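25th December
Round table, top surface: stain removal and wear check

Continuing from the August entry. The large white round table goes back to Pemside once the top is acceptable, so the aim today was to settle which cleaner to use over the whole surface and whether the red marking will come off without dulling the finish. Room quiet, heating on low, thermometer by the door read 60 °F at the start.

Wiped the top with plain water and a cotton cloth, let it stand, wiped again. Most of the gray haze went with the first pass. The dark specks in one area did not move. Under the loupe they look like they sit in the coating, so I am treating them as wear for now and leaving them out of the cleaning result. Ustyna Ivanyshyn thinks they are old ink spatter. Possible. A fingernail does not catch on them.

Test patches, each 6 cm square, taped off near the rim:

Patch A, Maltimeo diluted as on the label, 60 seconds dwell. No change in sheen. Fresh marker line removed in two strokes.
Patch B, Didenko paste on a damp cloth. Line removed in one stroke, but there is a slight gloss difference when viewed low against the window. Not to be used on the full top.
Patch C, isopropanol, undiluted. Line removed, some color carried sideways before it lifted. Needs a clean face of the cloth every stroke.

Maltimeo for the general clean, isopropanol for spots only.
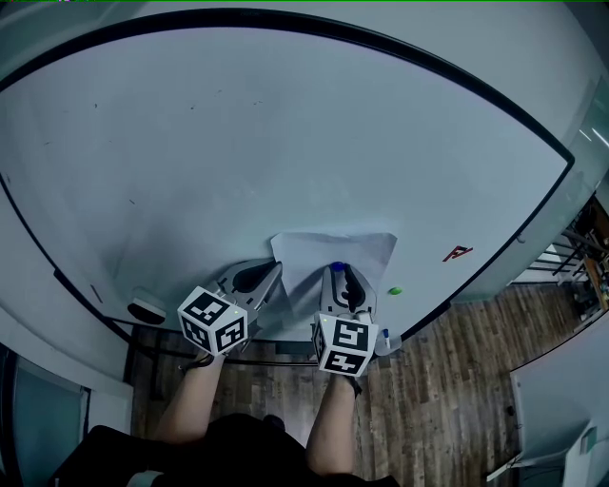

Table top with paper sheet, blue-capped marker and green ball. Red mark at right.

The red mark is the remaining problem. It is shaped something like a letter and I have not established whether it was written or stuck on. If it is film, solvent will only soften the adhesive and leave a ring, so the edge should be tested with a plastic scraper before anything wet goes near it. Do not use the steel one. The last top we did with it still shows the track.

Paper: the sheet on the table is from the 175 gsm pack, used for blotting and for trying markers before they go on a patch. It creases easily and should be replaced once it does, as a fold concentrates the liquid along one line. I would rather have the thinner stock back, but there is none in the drawer.

Level: the ball is a quick check only. Set it down at the middle and let go, note the direction, repeat after turning it a quarter. It drifted toward the shelving side on each try, slowly. Spirit level agrees. The plank floor is not flat there, so I would not adjust the feet until the table is in its final position.

Height to the top of the rim 73 cm, measured at the near side. The dark edging is sound along the part I could reach from my chair. Have not gone over the far side yet — Ustyna to do that with the lamp.

Stisetent edge sealer has been ordered in case the edging has lifted anywhere. Leave it in its box until the check is finished. Last time it was opened early and skinned over in the can.

To do:
Scraper test on the red mark, lower corner first.
Second look at Patch B after a full dry day, same angle, same light.
Full wipe with Maltimeo, working from the middle outward, rinse water changed at least twice.
Loupe on the specks again afterward. If the number or the size is different, Ustyna is right and I will amend the wear line.

Tape from the patches is still on. Pull it back low and slow, the adhesive on this roll is stronger than the previous one.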